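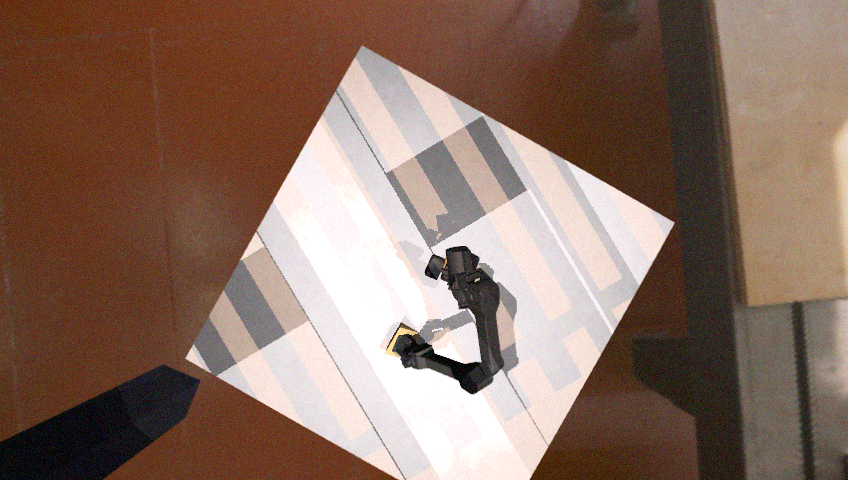 Why would you spend a week on a computer model of an arm I could carry under my own arm, a customer asked us the first time we quoted for a cell, and could we please knock it off the bill? We didn't knock it off the bill, but we did go round and talk it through over several cups of tea, and that customer is still with us. It's the question we get more than any other, so it might as well go at the top of the page.

About us

Hello! We're Antoniuk, and we set up, look after and mend small robot arms. Small means the sort that stands on a bench and plugs into an ordinary socket. If you've got a great orange thing behind a fence that lifts car doors, we'll admire it and pass you on to someone else.

We work out of a unit in Ginelow, up the ramp and past the tyre place. I started the firm on my own with a bench, a kettle and a second-hand torque driver that I still use, and there are a few of us now. I write this page myself, which you can probably tell.

The cell we know best

Most of what we've learned we learned on one machine. It's called Prindard (that was the job name on the first order form and it stuck) and it's a little black arm on a yellow base plate, working over a striped panel. We built it as our own practice cell, then as a demonstration cell, and now it's the one we try everything out on before we go anywhere near a customer's. It has been taken down and put back up 63 times. I know because there's a card on the wall and whoever does it has to put a mark on it.

Prindard lives twice, once on the bench and once in the computer. The rendered one is where we start every change. The stripes earn their keep there, because if the arm's foot has gone down a few degrees off true you can see it against a diagonal much sooner than you'd notice it on a plain board. There's a bright white band across the panel in the render too, strong enough to nearly wash the pattern out in places, and I like having that in. Plenty of real benches sit under a window! If a job depends on a camera finding a pale part on a pale surface, I want to know how it copes with glare while I'm still sat down with a biscuit.

How we set it up

People ask what you'd be paying for, so here's how it goes when we put Prindard together. A customer's cell goes much the same way.

The plate goes down first. We clean the bench, clean the underside of the plate, and then clean the bench again where we've leaned on it. The bolts go in finger tight, then get nipped up corner to corner, then done properly with the torque driver. If I'm honest it's the dullest half hour of the job and I enjoy it very much.

Then the arm goes on, with the power off and somebody holding it. We bring it to its home pose by hand and check each joint turns freely all the way. You can feel a good deal through your fingers. A gritty wrist or a cable that's being pinched will show itself at this stage if you go slowly, and slowly is how we go.

Cables next. We leave a proper loop at every joint, tie them loosely, and run the arm through its whole range at crawling speed to watch what pulls. Then we undo half the ties and do them again. I've never once got the cables right first go, and I've stopped expecting to.

After that comes the part where the model and the real thing have to be introduced. We send the arm to 10 points over the panel and measure how far out it is at each one, then put those numbers back into the model. The first time we did this on Prindard the whole lot was off in the same direction and we spent most of a Wednesday blaming the software. It was the plate. A curl of swarf no bigger than a fingernail clipping had got underneath and tipped the lot. (See above re cleaning the bench twice.)

Last of all we let it run. We give it 3000 cycles of a dull back-and-forth move before we'll call a cell finished, and we listen to it as it goes. Then everything gets checked again, bolts included, and it's surprising how often one of them will take a bit more.

Looking after it

Little arms don't need much, but they do need it regularly. Our care plan is called Dosura and it's really just us turning up. We wipe the arm down, check the base bolts, look at the gripper fingers for wear, have a good feel of every joint for slack, and run the same set of points we ran on the day we installed it. If the numbers have wandered we find out why before we correct them. It's very tempting to type in a new offset and go home, and we did that once or twice in the early days, and both times we were back within the fortnight with the thing in bits.

The elbow on Prindard is a good example. It started dropping a touch low at full stretch last June, only a hair, only when warm. We could have corrected it in the model and nobody outside the unit would have noticed. We took the elbow apart and found a bearing on its way out, and a screw next to it that had been backing off for goodness knows how long. New bearing, new screw, dab of threadlock, back together by teatime. I've kept the old bearing on the windowsill, and if you come in I'll make you turn it.

We keep a log for every arm we look after and it belongs to you, so if you ever move to somebody else you can take it along. Ours for Prindard runs to 117 pages and has a coffee ring on a fair few of them.

When something breaks

Ring us! Please don't force the joint back to where you think it should be, and please don't keep restarting it to see if it's better now. Switch it off, support the arm if it's hanging, and have a look at what it was doing just before it stopped. If you can tell us that, we can often try the same move in your cell's model while you're still on the phone, and then at least we set off with the right parts in the van.

If it was a bump (it's often a bump, somebody has left a mug or a box in the way), say so. We've driven our own arm into our own bench more than once and there's a dent to show for it. We charge the same whoever's fault it was.

What we don't do

We don't sell arms. We'll tell you which ones we've found easy to get parts for, and which ones have made us swear, but you buy from whoever you like. We don't do anything bigger than two people can comfortably lift. We won't switch off a safety stop to get a job through by Friday, so it's best not to ask, and we'd rather not put a cell on a trestle table, although we have had a go at it and the less said the better.

Coming to see us

You're very welcome. The unit's open from half past eight and Prindard is generally running, or in pieces with the lid off the toolbox, and you're welcome to look over our shoulders in either state. Bring a part if you have one you'd like to see picked up. Bring a few, in fact, as we like to try the wonky ones as well. Parking is on the left as you come up the ramp, and if the shutter's down just knock on the side door, loudly, as we may have the compressor on.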